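# Dog people of Prundlow: come keep a diary with me

I'm looking for 40 households with a dog and a little patience, for a project that runs through the fall and needs no equipment beyond a pen.

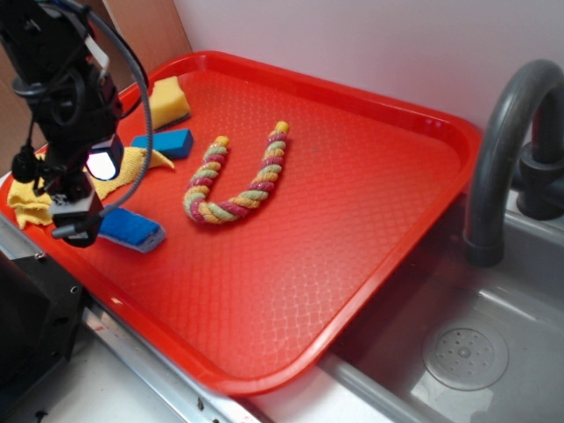

I've been writing a book about how dogs and people share a home. I don't mean training, and I don't mean breeds (there are shelves and shelves of those already, and I own most of them). I mean the small stuff! Where does your dog wait when you're late? Who decided she was allowed on the good chair? When did the back hallway turn into *his* hallway, so that you now say "excuse me" to a beagle on your way to the bathroom?

I started out by asking friends, and my friends have wonderful dogs, but they're all a lot like me -- middle-aged, living in old houses, home most of the day. So now I need you, whoever you are.

## What you'd be doing

You'd keep a diary for four weeks. One entry a day is the goal, and an entry can be two lines. I had a trial run in August with seven families, and one of the best entries I got was "Rain. She looked at me like I'd ordered it." That's plenty. If you want to write three pages about the mail carrier, I'll read all three.

I mail you a notebook with a question at the top of each page, and you can answer the question or ignore it and write whatever's on your mind. At the end you mail the notebook back in the envelope that comes with it, and I copy it and return it to you if you'd like to keep it. Most people in the trial did.

After that there's one conversation with me, by phone or at your kitchen table, for an hour or so. Bring the dog. I would be very sad if you didn't bring the dog.

## Who I'm hoping to hear from

- Anyone 18 or over living in Prundlow, Grimbridge, or the farms in between
- Your dog has been with you at least six months
- Any kind of dog, any age, any manners

I'd especially love to hear from people in apartments, people who work nights, and people whose dog used to be somebody else's. I also have almost no one with more than two dogs, so if your house sounds like a kennel at suppertime, please write to me today.

Working dogs are welcome. Dimas Hutapea's sheepdog did the trial and Dimas wrote all his entries in the truck, which you can tell from the coffee.

Kids can absolutely write in the notebook too, as long as a grown-up in the house signs the form. Drawings count as entries.

## What you get

Each household gets $100, half when you start and half when the notebook comes back. If you miss a few days, or even a whole week, you still get all of it. Life happens and I'd rather have a diary with holes in it than one you made up at the last minute!

You'll also get a copy of the book when it's done. I can't promise when that will be. My editor, Yuxi Luo, would like it to be next year, and she is a hopeful person.

## Privacy, and so on

Your name and address stay with me. In the book I'll change your name and your street, and you'll see every passage that comes from your diary before it goes to print. If you hate it, it comes out. I'll change the dog's name too if you want, though so far everyone has asked me not to.

You can quit whenever you like and you don't have to tell me why.

One thing I can't do is give advice. If your dog is sick or has bitten someone, please call your vet. I'm a writer with one elderly spaniel mix named Lenz, and he doesn't listen to me either.

## How to sign up

Write to me -- a real letter or a card is fine -- care of Podwood Books in Grimbridge, or leave a note in the box by the register. Tell me:

- your name and a good way to reach you
- who lives in the house, people and animals
- one thing your dog did this week

I need to have your note by 1st September. I'll get back to everybody, including the people I can't fit in, and the notebooks go out a couple of weeks later. If you don't write much English, or your handwriting is a trial to you, say so in your note and we can set it up so you tell me your entries over the phone. Hauke Wunderlich did his that way and he talks exactly like he'd write.

Do pass this along to anyone you meet at the dog park, and to the ones who walk at five in the morning and never meet anyone.

Tobias Ostrowski (and Lenz)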